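Resolutions, again

31/12/2024

My sister-in-law Cinzia has sent the family a link to an app called Fodus. You type in what you want to change next year and it sends you a little nudge every morning. The full version costs 29 dollars. She bought it in April too, under the impression that she'd start early, and I have not heard her mention it since.

I'm not against people wanting to be better. I'd like to be better. What I don't buy is the date. If I was going to walk before breakfast, I could have done it on any of the mornings I had this year, and I looked out the window and went back to bed. I can't see what a new calendar does about that.

Then there are the numbers. Fodus claims on its front page that 600 people "kept their promise" last year. Kept it for how long? Out of how many? Who checked? I wrote and asked, and got back a cheerful note with a coupon in it.

Tullio Morelli, who I worked with for seven years, used to write his resolutions on the back of an envelope and hand it to someone else to keep. I held it for him twice. Both times the list had five things on it, and both times they were the same five things. He did learn to swim in the end, but that was in the middle of a summer, after his doctor scared him – the envelope had been in my desk so long I'd forgotten it.

So no list from me. I'll probably eat less bread for a week, same as everyone, and I'd like to get through the pile of old paper in the back bedroom, though I've said that before and I notice I'm saying it tonight of all nights. Cinzia will enjoy that.

Dinner is at eight and I still haven't peeled the potatoes.
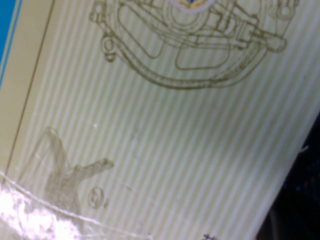
A line drawing of some mechanical part, on stripes.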